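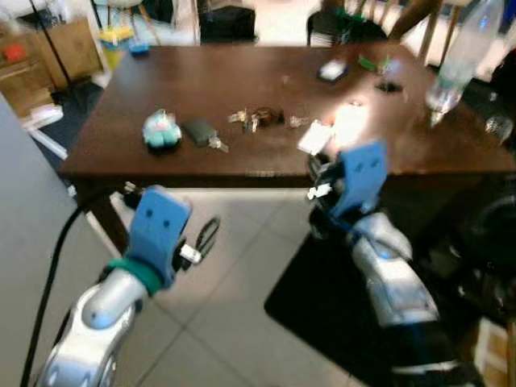
Lerato Baloyi wrote to me after trying the kit that she had expected to spend her first week fighting the software, and spent it deciding where to put the keys. I laughed, and then I put that on the order form as a tip, so thank you Lerato!

Fomley Two-Arm Teaching Kit

I build and sell this one myself under the Fomley name, and it's the thing I get the most email about. You get two arms, two grippers, a wrist camera, a camera for the head position and the recording software (it's called Butonetti, don't ask me to change it now). You guide the arms through a job, the software saves the run, and you do it again with the objects moved. When you have a decent pile of runs, you export them and train whatever you like to train.

The pages here show pocket stuff on a dark tabletop - keys, a plush toy, small flat things. I love this set for a first project. Keys are shiny and thin and they slide into each other, soft toys squash, and a flat thing on a glossy table is a real pain to get a fingertip under. If your examples only have nice chunky blocks in them, your model is going to have a rough time in a real home.
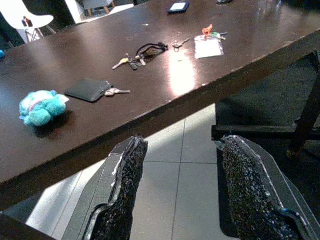 Wrist view, with the gritty black fingertips.

A few things people ask me before they order:

How many runs do I need? My own key pickup set has 289 in it, and I'd call that a start. Move things between runs. Move them more than feels necessary.

Can I leave glare in? Yes please. I used to pull the blinds for every session and the model got spoiled. Now I record with the sun on the table and without it, and I keep both.

What about bad runs? Keep them, but tag them as failed. Butonetti has a key for that, and Wanpen Chaiyaporn talked me into adding a second one for "sort of worked," which I now use constantly.

Do you do single arms? Sorry, not at the moment - maybe in January.

In the box: 2 arms with grippers, both cameras, cables, 44 spare grip pads (they wear down faster than you'd like) and the printed setup guide. Table not included. Setup takes around 9 minutes once you've done it before, longer the first time.

Ships from the Gornness workshop. Spare fingers are listed separately under Parts.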